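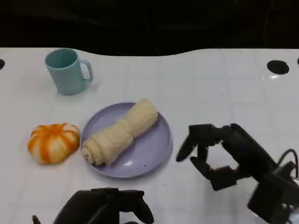
How to plan the budget for a two-handed robot bench

Written by Jinfeng Cao, 8/29/20

In our lab at Skiltden we bought our first two-arm setup with a budget that had only two lines, the arms and the hands. This was a mistake and we paid for it until November of the next year. I write here the order in which I would do it now, so a small group can follow it before asking for quotes.

Step 1. Write the tasks before the shopping list. Take one page and put the things the robot must pick up, with size and weight of each. Household objects are enough for a start: a mug, a plate, something soft. If your page has nothing thin or slippery on it, you perhaps don't need hands with many joints, and a simple two-finger gripper will do the work for much less money.

Step 2. Ask for the hands and the arms in separate quotes. Bamemero sent us one price for everything and we could not see that the adapter between wrist and hand was charged twice. After Oratile Venter asked for the lines one by one, the total came down.

Step 3. Measure the table, then measure again with the arms stretched. We planned for a table of 136 cm and forgot that the elbows go out to the sides when both hands work near the centre. Leave 60 cm free behind the base as well, for a person who has to reach the plugs.

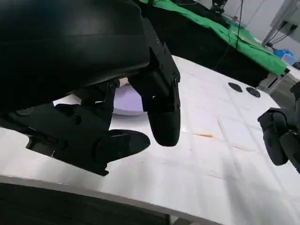
Step 4. Put the cameras in the same budget as the arms. A camera at the head gives you the whole table, but the fingers will often hide the object at the moment of grasping, so you will want one at each wrist also. Count the mounts, the screws and the longer cables. For us this was 7 small orders from three suppliers, and the shipping cost more than the parts.

Step 5. Keep money for the surface. It gets marked and scratched, and fingertips press on it all day. Choose a cover you can change yourself in a few minutes, and buy several at once.

Step 6. Buy spare fingertips with the first order. Grekevier quoted us 47 days for a single replacement pad – this is a long time to have one hand standing still. Maxine Hollis keeps two full sets in a drawer now, and they are in the yearly plan under consumables, not under repairs.

Step 7. Ask who will train the people. A day of training on site is often cheaper if it is in the first contract. If you ask for it later, you pay the travel too.

When all lines are filled, send the sheet to somebody who did not help to write it. Mortimer Alcantara read ours and found that we had no emergency stop on the list.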